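Ticket 113 - Arm stops short of the stick on pick
Project: Volen (robotics club, stick-in-cup task)
Opened by: Matúš Paulík
Assigned to: Meinir Hughes
Status: Closed

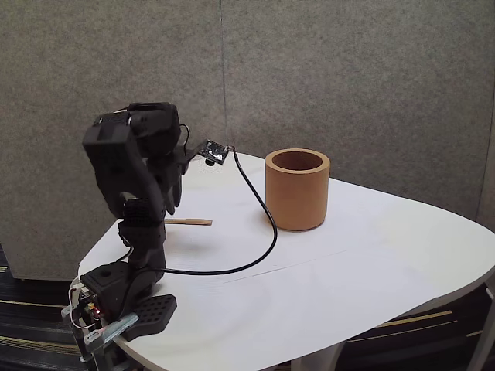
Problem

The arm goes to the pick position over the craft stick and stops with the fingertips above the table. The gripper then closes on air and the arm carries on to the cup as if it had the stick. No error in the log. It worked last week with the same script.

Steps to reproduce

1. Power on, wait for the arm to home.
2. Lay a stick flat on the table, left of the cup.
3. Run pick_place from the Vikex laptop.
4. Arm stops short on the way down. Same result every run, with the stick in any spot we tried.

What we tried first

Restarted the arm and the laptop. No change.

Swapped the stick for a thicker one. The fingers brushed the top of it but did not grip.

Checked the camera cable, in case it was pulling on the gripper when the arm reached down. Unplugged it and ran the move blind with fixed coordinates. Still short, so the cable is not the cause. Plugged it back in.

Comment - Meinir Hughes, 2023-06-06

Please check two things before you touch the script. First, the clamp. If it was taken off and put back, the base may sit at a different height than before. Second, open the settings file and send me the table height and the lower limit for the wrist.

Comment - Matúš Paulík

Clamp is tight. It was moved though - Dafis team had the table on Monday and we put the arm back on after. Table height in the file is 42. Lower limit for the wrist is 500, and the log shows the wrist at 500 every time it stops.

Comment - Meinir Hughes

Then it is hitting the soft limit. The limit in the file is the old one from December, before we changed the fingers. Someone must have loaded the backup when the arm was set up again. The controller cuts the move at the limit and reports it as finished, so the script has no idea it fell short.

Do this:

1. Stop the script and lower the speed to the slowest setting.
2. Load the settings file named drinumow_new, not the backup.
3. Move the cup well out of the way.
4. Jog the arm down by hand control until the fingertips just touch the table, then raise it by 2 mm and save that as the pick height.
5. Put the cup back and run again at slow speed. Keep a hand near the power switch.

Comment - Matúš Paulík

Done. It picked up the stick on the first run and dropped it in the cup. Second run was fine too. At full speed it knocked the cup once on the way over, so I raised the travel height a little and it cleared after that.

Still open: the script should check the gripper position after closing and stop if there is nothing in it. I will make a separate ticket for that. I also renamed the old backup so it does not get loaded again.

Closed by Meinir Hughes.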